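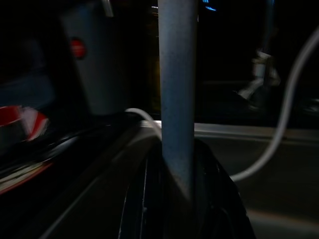 Bisard to Reissue Cadwaladr's "Clallura" in Corrected Text

Home Reviews Poetry Fiction Translation Archive Subscribe

January 26, 2024

Bisard will publish a corrected edition of Ifor Cadwaladr's long poem "Clallura" in May, the press said this week. The new text restores 309 lines left out of the first printing and returns the poem to the stanza breaks of the author's typescript.

"Clallura" is a single poem in 20 cantos. It follows a land surveyor named Zacharias through one season of work in the town of Rarurthorpe, where he has been hired to settle a boundary between a parish and a quarry. Most of the cantos are written in unrhymed couplets. Cantos 7 and 12 are set as field notes, with bearings and distances in the left column and Zacharias's remarks in the right.

The two-column cantos caused most of the trouble in the first edition. The page was too narrow for the longer remarks, and the typesetter ran the overflow into the column of bearings. Some remarks were then shortened in proof to fit. Cadwaladr approved the cuts at the time but kept a marked copy, and that copy is the base text for the new edition.

The corrected edition uses a wider page. Turned-over lines are indented by a fixed amount, so that a reader can tell a line that has run out of room from a line the poet has broken. Line numbers appear every fifth line in the outer margin. Numbering restarts with each canto, and references keyed to the first edition will no longer match. A conversion table is printed at the back.

Cadwaladr has also revised the notes. The first edition carried 69 of them, nearly all glosses on surveying terms such as "backsight," "closing error" and "witness mark." The notes now record variant readings as well, with the typescript reading given first and the printed reading second. One long note deals with the word "clallura," which Cadwaladr made up for the strip of ground that two maps both claim. The word appears in the poem only twice, and in the first edition it was spelled differently each time. The spelling of the title is now used in both places.

Three passages remain unsettled. In canto 15 the typescript has a handwritten change that stops before the end of a sentence, and the editors have printed the typed version – the handwritten one is in the notes. The other two are questions of punctuation in the closing canto, where commas in the typescript cannot always be told from marks in the paper.

The book will be issued in paperback only. Bisard said the first edition is out of print and that remaining copies will not be exchanged. A short introduction by Cadwaladr covers the order in which the cantos were written, beginning with canto 12.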